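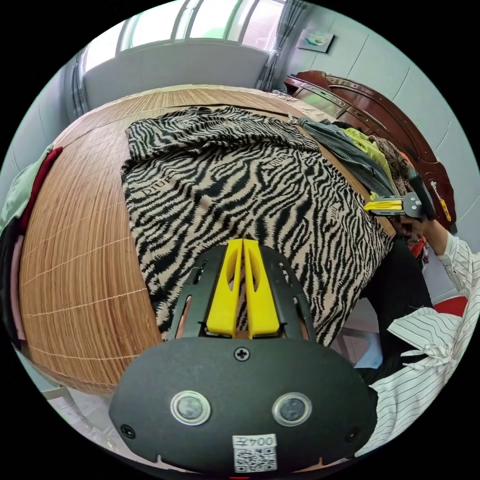 Workshop notebook, 2020-02-15

Colour bleed on printed cloth, second round

Carrying on from the first round, which was plain dyed cotton only. This time prints. The question from Mariama is still the same: can we tell before washing whether a dark print will run into a pale ground, without cutting anything off the piece. Black on tan or cream is the combination that worries me most, as a little grey in the pale areas shows straight away and there is no good way back from it.

Zebra print with the DIOR lettering not tested yet. Wavy black stripes over tan-beige, so it belongs with the difficult group. Leave it until the scraps are done.

Set-up

Washing liquid: Zisia, the unscented one. Mixed fresh this morning, 200 ml of solution per dish. I used the tap water after letting it stand, same as last time. Rebecca thinks we ought to try it with the filtered water as well and she is probably right, our water leaves a crust on everything. Not today.

Scraps are from the Bruvance roll ends, lot 521. It is a mixed lot and the fibre content is only written on some of the selvedges. Where there was no label I pulled a thread and did a burn test at the sink with the window open. Most of it behaved like viscose. One piece melted at the edge and beaded, so there is polyester in it, and I have put that in its own envelope.

Damp swab test

White cotton cloth, wetted with the solution and squeezed out, pressed on the darkest part of the print with the glass weight on top. Looked at it after a minute, then again at five. After that I turned the swab to a clean side and repeated on the same spot.

The navy floral left nothing on the cloth at either look. The black spot on cream left a faint grey at five minutes and slightly less on the second pass. My reading of that is loose surface dye which would mostly rinse out, but it has to go somewhere while it is rinsing out and the cream is right next to it. The red and black check was bad from the start. Pink on the swab before the minute was up.

Dry rub as well, same pieces, before any wetting. The check marked the cloth even dry. The others did not.

Soak test

Floral, spot and check went into separate dishes, face up, with a strip of undyed cotton and a strip of undyed wool laid across each. 25 minutes, room temperature. I moved them about with the glass rod now and then. Dish water stayed clear for the floral. Spot gave a pale grey tint. Check went pink and I took it out early and rinsed it, which means its time does not match the other two. Note this when comparing.

The wool strip picked up more colour than the cotton in both of the dishes that bled. Worth knowing, and it fits with what Mariama said about the lining of the Manríquez coat, where the wool went blotchy and the cotton tape beside it stayed fine.

Drying

This is where I changed my mind about something. I had been drying scraps over the rail, and the spot print dried with a darker line along the bottom hem and a clean area at the top. Water carries the loose dye down and leaves it at the last place to dry. I wetted the same scrap again and dried it flat on a towel with another towel over it, pressed and swapped once. No line that I could find, though the old line did not go away either.

So flat drying for anything with a dark print on a pale ground, even when the swab comes up clean. Takes up more room. We will need the second drying screen back from upstairs.

Pressing

Tried the Stesel iron on the dry floral scrap through a cloth, low setting. Fine. On the polyester piece the same setting left a shine, which I should have expected. It needs to go lower, or steam only with no contact. There is a mark on the soleplate from somebody's fusible web – please clean it off while it is still warm, it comes away easily then and not at all later.

Remarks

The swab and the soak agreed on all three scraps today. That is encouraging but the scraps are flat, new and unworn. A worn garment has sweat, deodorant and old detergent in it, and I would expect the underarm and neck to behave differently from the hem. The swab should be done in more than one place on a real piece, on the inside of a seam allowance first.

I also don't trust my eye for the grey. By the afternoon the light in here is yellow and a pale grey on white cotton nearly vanishes. Rebecca has the grey scale card in her drawer. Everything from now on to be judged against the card, near the window, before lunch if possible.

Swabs are dried and stapled to the sheets in folder 796. I wrote on the cotton in pencil. Do not use the biro, it bled in the first round and we spent far too long wondering about a blue halo.

Next

Repeat the check for the full time so that it can be compared.
Filtered water against tap, spot print only.
Ask Bruvance whether the fibre content for the unlabelled ends is written down anywhere.
Try a cold rinse with a little white vinegar on the spot print. Mariama is doubtful that it does anything for modern dyes and so am I, but people keep asking us and it would be good to have our own swabs to show them.
Find the missing glass weight. The one I used today has a chipped corner and catches on loose weaves.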